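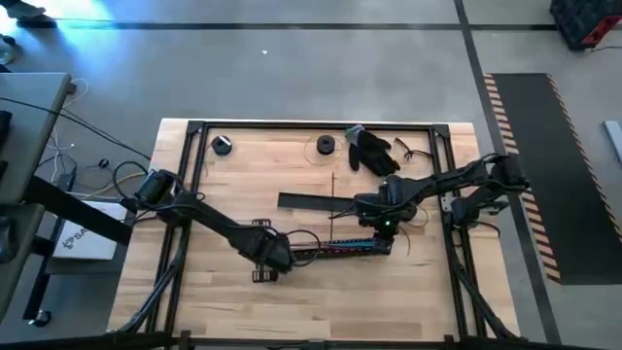 Tape, spool and glove lying at the back of the table.

Clearing the bench before a wire duct job

Slotted wire duct is the kind with fingers along the sides and a cover that snaps on top. It keeps cords tidy behind a desk or along the back of a workbench. Fitting it is easy enough if you have a clear, flat surface to work on.

Move the small stuff first. Tape, spools and gloves can stay on the table, but put them along the far edge where your sleeve won't catch them. Leave the middle open for the duct.

Lay the duct down full length and check it against the wall measurement. Mine had to cover 1012 mm, so I marked it with pencil and cut with a fine-tooth saw. Cut the cover separately. If you cut both together the cover tends to shift, and you end up with a gap at one end. 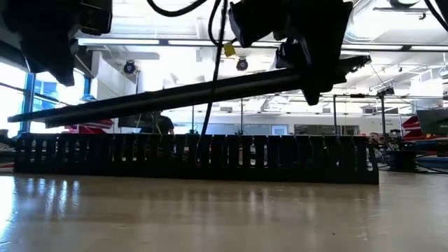 Start the cover at one end and work toward the other. Press it down every few inches with the heel of your hand. On a long piece it helps to have someone hold the far end up until you get there — Guilan Kang does this for me, and it saves a lot of starting over.

If a finger is in the way of a thick cord, bend it back and forth until it snaps off at the base. File the stub. Don't crowd the duct. Leave room for one or two more cords than you have now.

Keep loose cable off the table while you work. A cord that hangs down onto the bench will drag small parts along with it. 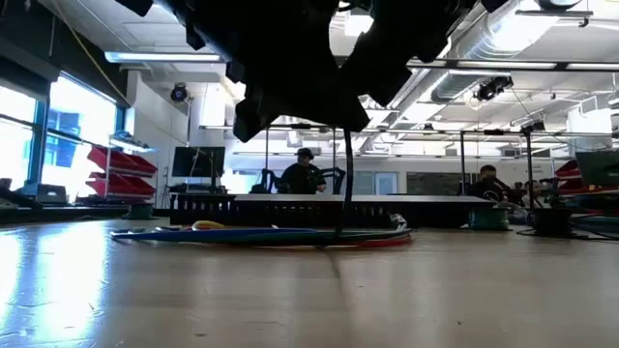 Cable down to the tabletop, red bins on the rack behind.

Open-front bins are good for the leftovers. I sort mine like this:

Short duct pieces, 4 inches and up
Cover strips
Ties and clips
Screws and anchors

Anything shorter than 4 inches goes in the trash. Zhiqiang Tian keeps his cover strips standing in a corner, and they bow over the summer. Store them flat.

Gloves are worth wearing for the sawing and filing. Cut plastic has a sharp edge. Take them off for the snapping on, when you need to feel whether the cover has caught. 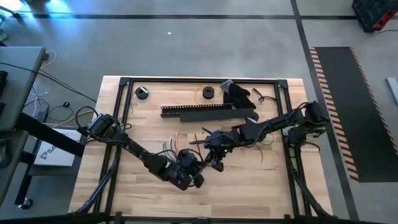

Wipe the tabletop before you put the tools away. Saw dust from plastic clings to wood, and a damp cloth picks it up better than a brush. Let the wood dry, then rub in a little oil if it looks dull. I do that every November.

Last updated 11 March 2024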